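Cleaning white floor with gray lines - what product do you use?

Home Care Forum > Floors and Surfaces

dewanti_s
Posted July 10, 2018
Hello all. We moved into a rental with a very light floor and I would like to keep it that way. The landlord left a bottle of Humix and told me to use one cap in every bucket. After mopping I feel the floor is a little sticky under my socks. My neighbor says I should use only hot water and a drop of dish soap. I have 94 square meters to clean, so I do not want to do the work two times. What do you recommend?

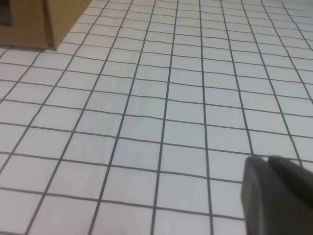

How often should I change the water in the bucket?
Change it after each room, or sooner if you cannot see the bottom of the bucket anymore.

- Dewanti (I asked the question above to my aunt already and she gave me this answer, I write it so that you know what I do now.)

skyeb
Sticky socks means too much product. One cap of Humix is for a big bucket, and most people at home have a small one. Try half a cap, or even less, then go over it once with clean water. The feeling should go away after two or three washes.

Y_Kwok
I do not agree with Skye about the half cap. In my experience the residue comes from the mop and not from the dose. A cotton mop keeps old soap inside for weeks. I changed to a flat microfiber pad and I wash it at a high temperature without softener. I still use the full cap and my floor is fine.

skyeb
Yusri, your water is soft, you told us so in the kettle thread! With hard water a full cap leaves a film, no matter how clean the mop is.

Y_Kwok
This is true, I forgot it. But please wash the mop also.

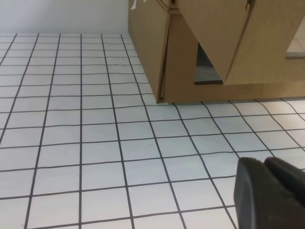
2. Re: vinegar, yes or no (moved here from Kitchen)

saodah
I see many people write that vinegar is good for every floor. Please be careful. It can attack cement grout if you use it often, and on marble or limestone it leaves dull spots that you cannot wipe away. For grout I take Pasten, a small amount on an old toothbrush, wait five minutes, then rinse. It is slow work. I do one row in the evening while the rice is cooking.

LeanneB
I have used vinegar for years, one cup in a full bucket, and my grout is still there. I think people are too afraid of it. Pasten is expensive where I live and the smell gives me a headache.

saodah
Leanne, maybe your grout is sealed, or it is epoxy. Then the vinegar does not do much to it. Dewanti is renting and she does not know what she has, so I would not try it with the deposit of another person's house - I mean her own deposit, sorry.

LeanneB
OK, for a rental I agree. For my own house I continue.

dewanti_s
Thank you everybody. I asked the landlord and he does not know if the grout is sealed. I tried a quarter cap with a new flat pad and rinsed with clean water. The socks are much better now. Next I will test Pasten in the corner behind the washing machine.

skyeb
Good plan. Open a window, and tell us in October how the corner looks.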